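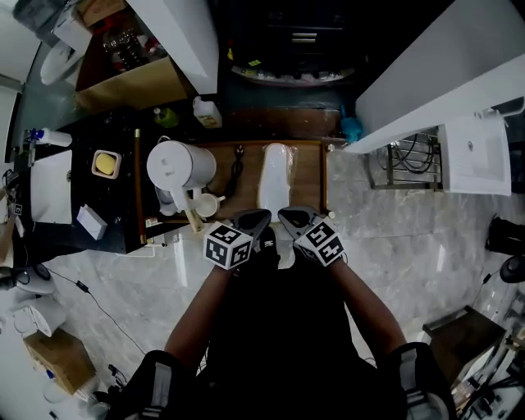
The kettle tray on the washroom counter, with soap and a wrapped slipper-like item set out alongside.

Guest Accommodation Update, July 2024

The Corkholm Residential Center is pleased to report on changes to the preparation of guest rooms in the Wutport building, which houses visiting lecturers, short-course participants and the families of resident students. The changes follow a review begun in March by the Accommodation Office under Pierina Mancuso and apply to all 16 rooms on the two upper floors.

The review considered written remarks left by guests over the previous academic year. Cleanliness was rated well throughout. The most frequent complaint concerned the small items that guests expect to find on arrival. Kettles were stored in different places from one room to the next, cups were sometimes missing, and several guests reported that they had asked at the front desk for soap on their first evening. The office also noted that staff working on different shifts had been following three versions of the room checklist, the oldest of which still referred to furniture removed before the Głowacki wing was closed.

A single checklist is now in use. The main provisions are set out below for the information of staff and of departments that book rooms on behalf of visitors.

Kettle and tray. The rooms in Wutport are compact, and most do not have a separate table suitable for hot drinks. The kettle is therefore kept on a wooden tray on the counter. The kettle is to stand at the left side of the tray with the cup in front of it. The cord should be coiled on the wood and should not be left hanging over the edge of the counter. Kettles are to be emptied between guests and descaled on the first working day of each month.

Slippers. Slippers will be supplied in every room, in their clear wrapping, and placed on the tray or beside the bed according to the space available. Opened pairs are not to be returned to stock. Departments expecting guests who require a larger size are asked to mention this on the booking form.

Soap. Each room will receive a bar of soap in a dish or tray next to the basin. Pump bottles will continue to be provided where they are already in use, and are to be checked at each change of guest. Refills are held in the linen room on the first floor.

Cleaning supplies. Brushes, jugs and bottles used in the course of cleaning may remain on the counter while work is under way. They are to be returned to the supply closet before the room is released to the front desk. The same applies to cartons of bottles and other stock brought up for distribution - these should not be left in a room overnight.

Vinh Mai, who supervises the housekeeping team, has arranged short training sessions at the start of each shift during the month. Attendance is expected of all permanent and temporary staff. The sessions cover the order in which a room is prepared, beginning with the bathroom fixtures and ending with the tray, and the procedure for reporting damaged items. Questions about the schedule may be directed to Damian Chmielewska at the front desk.

The office has set aside $3,092 for the replacement of worn trays, cups and kettles in the current year. Of this amount, $1,393 has been committed to an initial order placed with Flastevlow, and delivery is expected before the autumn courses begin. Items that are still serviceable will be kept in use. Staff are asked not to discard older trays without first consulting the Accommodation Office, as several are suitable for the common rooms on the ground floor.

Guests will find a printed card in each room inviting comments on the new arrangements. Completed cards should be left at the front desk or placed in the box outside the breakfast room. Marianna Czarnecka will collect them weekly and prepare a summary for the autumn issue of this newsletter. Remarks from departmental secretaries are equally welcome and may be sent by internal mail.

The Center wishes to thank Bogdan Tomaszewski, who prepared the revised checklist and tested it over nearly three weeks in the rooms at the east end of the second floor. Copies are available from the linen room and from the Accommodation Office. Earlier versions should be removed from supply carts and recycled.

Room bookings for the coming term are open. Requests for stays of more than five nights require the signature of the head of department and should reach the office no later than ten working days before arrival.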